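Doaa Abdelaziz
15. Juli 2026

Wir haben jetzt in der Praxis eine Kennzahl für Kennzahlen. Sie heißt Erfassungsquote und liegt bei 51 Prozent. Die andere Hälfte der Zeit haben wir offenbar Patienten behandelt.

Hintergrund: Das Versorgungsprogramm für Diabetes, in dem wir seit November stecken, läuft über Merlow. Merlow möchte pro Person 14 Felder ausgefüllt haben. Feld neun fragt, ob Feld acht vollständig ist.

Bei 200 eingeschriebenen Leuten kommt da was zusammen. Frau K., seit Jahren stabil, kocht vernünftig, geht jeden Morgen um den See: rot. Ihr fehlt das Datum der Fußinspektion. Den Füßen fehlt nichts.

Herr B. dagegen ist grün. Herr B. kommt pünktlich zu jedem Termin, unterschreibt alles und nimmt seine Tabletten nach Gefühl. Vorbildlicher Datensatz.

Ich habe bei der Hotline gefragt, ob man irgendwo eintragen kann, dass es jemandem besser geht. Antwort: als Freitext, der wird aber nicht ausgewertet. Der Mann war sehr freundlich.

Nicht falsch verstehen, ich mag Zahlen. Der Langzeitzucker ist eine wunderbare Zahl. Auch wer nach einer Einweisung wieder eingewiesen wird, will ich wissen, und zwar bevor es der Quartalsbericht weiß.

Den Bericht bekommen wir übrigens als PDF. Zum Abtippen.

Nächste Woche Schulung zum neuen Dashboard, zwei Stunden, nachmittags, mitten in der Sprechstunde. Ich nehme Kekse mit und trage sie als Freitext ein.

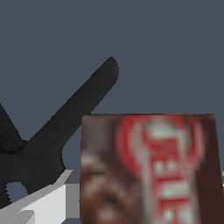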